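3.2 The suturing task and how the students came to it

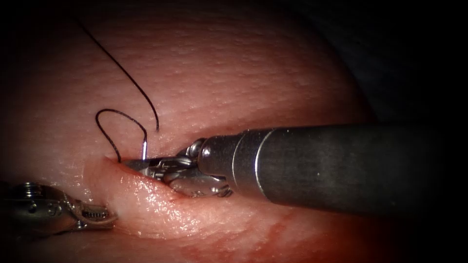 Figure 3. Suturing with two instruments: the needle driver holds the curved needle at the incision, with the second gripper at the left end of the lower lip.

By the time our students reached the suturing task they had already spent most of a term with the two arms, and we had grown rather fond of watching them argue over it. The project course, which Francine Petrenko and Todor Živković have taught together since its first January, takes in 16 senior engineering students, and we ask every one of them to drive the instruments by hand before they are allowed to write a line of control code. It is slow, and there is always a bit of grumbling (the first knot is a humbling experience for almost everybody!), but we have come to believe that a student who has fumbled a needle for an afternoon writes a far more sensible planner afterward.

The task itself was divided into stages that the students named themselves. In the Ruvell stage the needle is picked up and turned in the jaws until its curve suits the bite; in the Prullero stage it is driven through one edge of the incision, while the other arm steadies the tissue; and in the last, Bunero, the thread is drawn through and the slack is managed. We kept the names because they stuck, and because the students' lab books are full of them.

Slack gave more trouble than we had expected. A dark thread shows up nicely against pink tissue, as Figure 3 suggests, but a loop lying above the incision can cross the path of either instrument, and the early programs paid it no attention whatsoever. Lev Yatsenko's group dealt with this by having the planner treat the whole loop as an obstacle -- a cautious choice, and one that made for some very roundabout motions. Esperanza Goicoechea's group preferred to pull the tail clear before each bite, which took an extra move but left the rest of their program much simpler.

Over the term the class recorded some 700 attempts, of which each group set aside 40 for testing. Diane MacLeod went through the labels with the students at the bench, a generous thing to do in a busy month, and her corrections are included in the counts given in Section 4.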